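Tretudham's Swap Week Is Back, and My Bedroom Is Already a Sorting Station

Sep 29, 2024
By the Home & Neighborhood desk

The clothing swap at the Suvarna hall in Tretudham opens again in October, and if your closet looks anything like mine you'll want to get going on it now. Last year's swap took in 1,081 pieces of clothing over the whole run, and 613 of those went home with somebody new. The rest went off to the Plitach textile depot, where they get sorted for rags and stuffing. I think that's a pretty good score for a hall that small (and with that parking lot!).

This year there are 2 sessions instead of one long one, which I'm thrilled about. The morning session is for dropping things off and the afternoon is for picking things out, so you won't be digging through a bin while someone else is trying to empty a bag into it. Anyone who was there last year will remember how that went. I came home with one of my own cardigans.

The rules haven't changed a lot. Clothes should be clean and folded, with the pockets emptied. Bedding is welcome as long as it's a full set or a single blanket in good shape. Pillows are out again, sorry, and so are single socks. Shoes can come if they're tied or clipped together. They do want you to keep dark things apart from light things if you can manage it, mostly so the tables look decent when the doors open.

The big news for a lot of us is that Kaltton, the fabric shop by the bridge, is running the mending corner. Bring something with a loose button or a dropped hem and they'll show you how to fix it, free, for as long as the thread holds out. I've got a skirt that has been waiting for exactly this since spring, and I fully intend to be first in line with it.

Now for the part where you have to go through your stuff. I've tried sorting on the floor and I've tried sorting straight from the shelf, and the bed beats both of them by a mile. Everything gets piled up at the headboard end, I work my way down through it, and by bedtime it has to be done or I have no place to sleep. Very motivating! A bed with a bamboo mat on it is even nicer for this, if you have one, with that firm surface to fold on and no blankets bunching up underneath you.

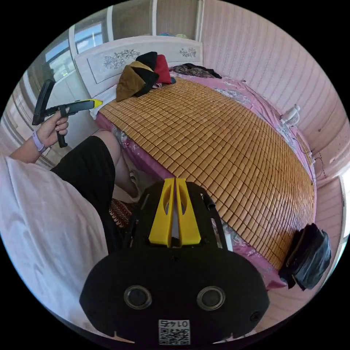
Folded clothes stacked on a woven bamboo sleeping mat, up by the headboard.

My own system is nothing fancy. One pile stays, one pile goes, and there's a third pile I'm supposed to decide about before I leave the room. That third one used to be the biggest by far. What helped was trying on everything in it, even the boring T-shirts, and you'd be amazed how quickly you make up your mind about a waistband. Fold the going pile right away, too. Once it's folded and in a bag by the door I stop rescuing things from it, mostly.

If you're sharing a room with kids, let them do their own drawers first and then go over it quietly afterward. Mine once gave away every single pair of pajamas and kept a raincoat that would have fit a doll.

A few practical bits. The hall's side entrance is the one to use, with the ramp, and the front steps will be closed while the railing gets repainted. Bags and boxes are both fine but they can't be left outside overnight, and please don't hang anything on the fence. There will be tea. Whether there will be cake depends on who's baking, and I've heard promising things about a lemon one. You don't have to bring clothes to take clothes, which some people still don't realize, so pass that on if you know somebody who could use a winter coat.

The sign-up sheet for helping at the tables is on the board inside the Suvarna hall. The afternoon slots still have gaps, especially the last hour, when everything left over gets bagged for Plitach.

Comments

bridgeside_knitter
So happy about the mending corner! Does anyone know if they'll do zippers or just buttons and hems?

oldmillroad
I asked in the shop, they said zippers only if you bring the new one with you.

Tess_in_the_flats
Seconding the bed method. I lost a whole weekend doing it on the living room floor with a dog.

marrowpatch
Are curtains counted as bedding? I have one long pair, lined, hardly used.

oldmillroad
They took my curtains last year, so I'd bring them.

quietcorner
Please can we have the tea table away from the coats this time.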